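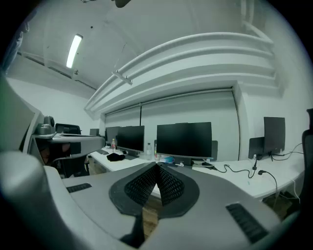 I have been waiting since December to write this post, because the long desk is finally the desk I wanted! One white run of desktop under the window, monitors along it, and enough elbow room for everybody. If you've ever shared an office where the only free surface was the top of the printer, you'll know why I keep grinning at a piece of furniture.

The shades are my favorite part. They're pale gray rollers, and on a bright afternoon they take the glare off the screens without making the room feel like a basement. Dénes Rácz wanted darker ones (he still does) and we went back and forth for a week before he gave in.

Next up was cables, and I got a bit carried away — there's a little white power socket right on the desktop now, and a round grommet in the desktop, so I don't have to crawl under the desk with a flashlight in my teeth anymore.

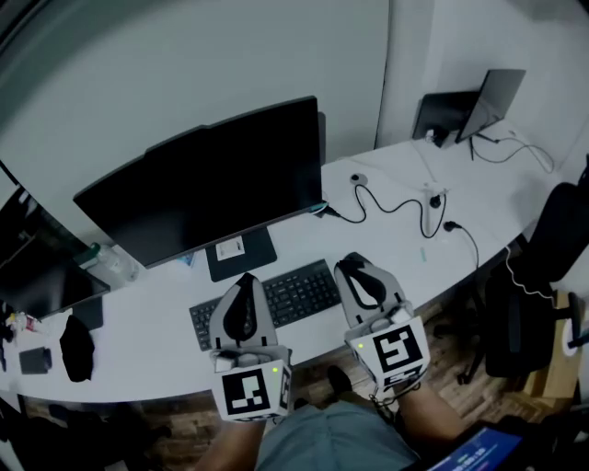

I also stuck with full-size keyboards. Catríona Foley swears by the tiny ones, but I type numbers all day and I want my keypad! Mine goes straight in front of the big monitor, flat on the desk, no riser, no wrist rest.

Still on my list: a tray for water bottles, a hook for whatever clothing gets dumped on the desk, and shorter monitor cables. I found some at 36 inches that should do it, and I'm ordering them tonight. If you have a favorite way to keep slack cable from wandering all over a desktop, please leave it in the comments — I'll try anything except more tape.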